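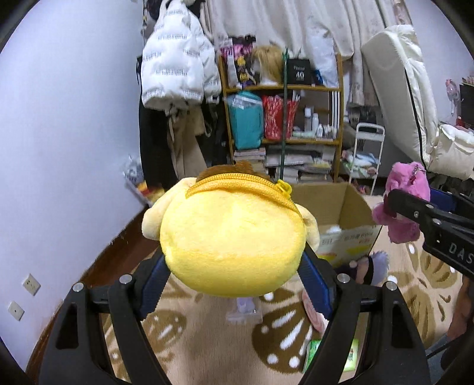 2 min read

Robot teaching by demonstration is a way of showing a robot a task instead of writing code for each motion. In remote teaching, an operator steers the arm from a distance. In hand-held teaching, a person carries a gripper like the robot's own and does the task directly -- no arm is needed on site.

The Flekatura set, put together by Masaru Ueda and Filippos Kokkinos at Naneck, holds 1,315 demonstrations. Of these, 900 were made with hand-held grippers and the rest by remote control. Soft items are listed separately from rigid ones.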